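Table mat

A table mat is a flat piece of material laid on a table top to protect the surface and to keep objects from sliding. Mats of this kind are used in dining rooms, workshops, classrooms and craft areas. They differ from tablecloths in that they cover only part of the table and usually have some thickness of their own.

Materials and texture

Common materials include cork, felt, silicone, rubber and woven fiber. Felt and cork absorb sound and are easy on polished wood. Silicone and rubber grip better and can be washed in a sink. The upper face may be smooth, ribbed, dimpled or rippled. A textured face holds small parts in place and lets air pass under a flat base, but it collects crumbs and dust more quickly than a smooth one.

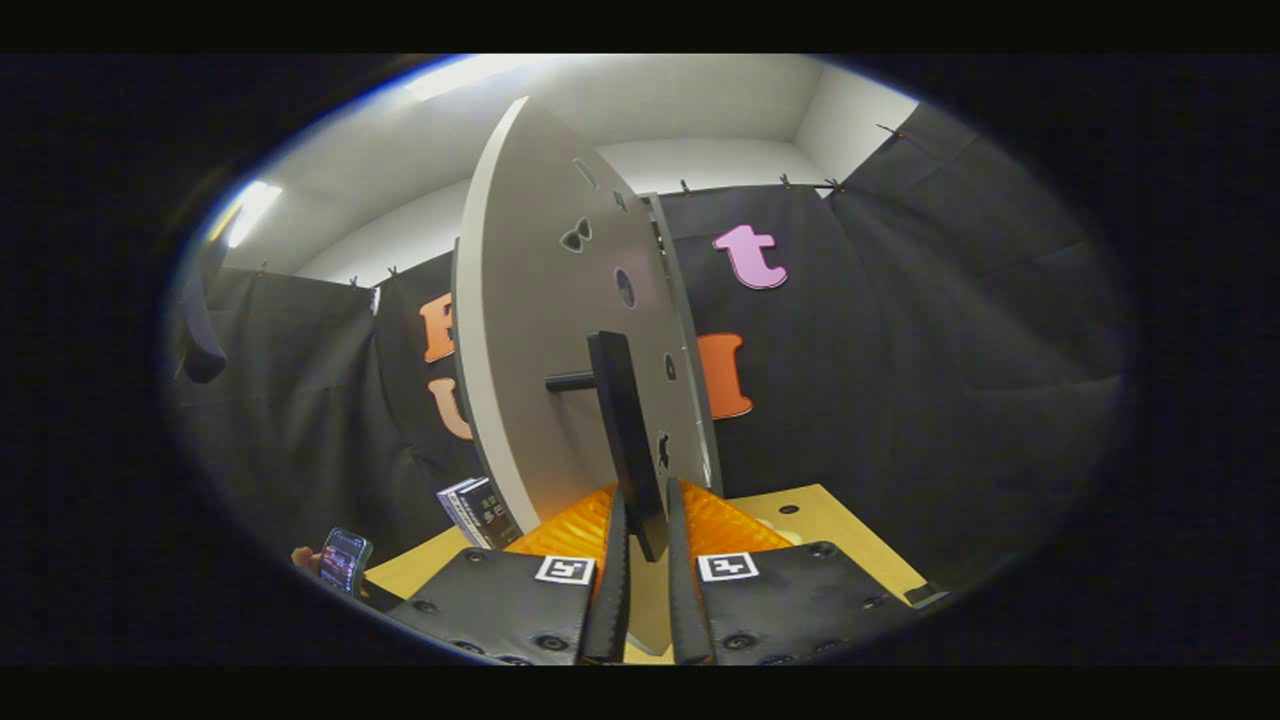
Bright colors are often chosen for work tables. Small dark parts such as screws, pins and short rods are easier to find against orange or yellow than against bare wood. Plain gray and black mats remain more common in offices -- they show less wear.

Use under heavy or upright objects

Discs, panels and other tall pieces that stand on edge put their weight on a narrow strip. A mat spreads this load and reduces scratching, although soft materials can take a lasting dent. A firm mat is preferred where the object has to stay vertical, and a separate stand is used where the base is narrow.

Sizes

There is no single standard. The Purnik pattern, sold for craft tables, measures 60 by 100 centimeters. The Flarnex pattern is narrower and comes on a roll to be cut at home.

Care

Mats are shaken out or vacuumed, then wiped with a damp cloth. Rippled surfaces are brushed along the ridges. Cork should not be soaked, and rubber is kept out of direct sun, which makes it brittle.

See also: Desk pad; Place mat; Trivet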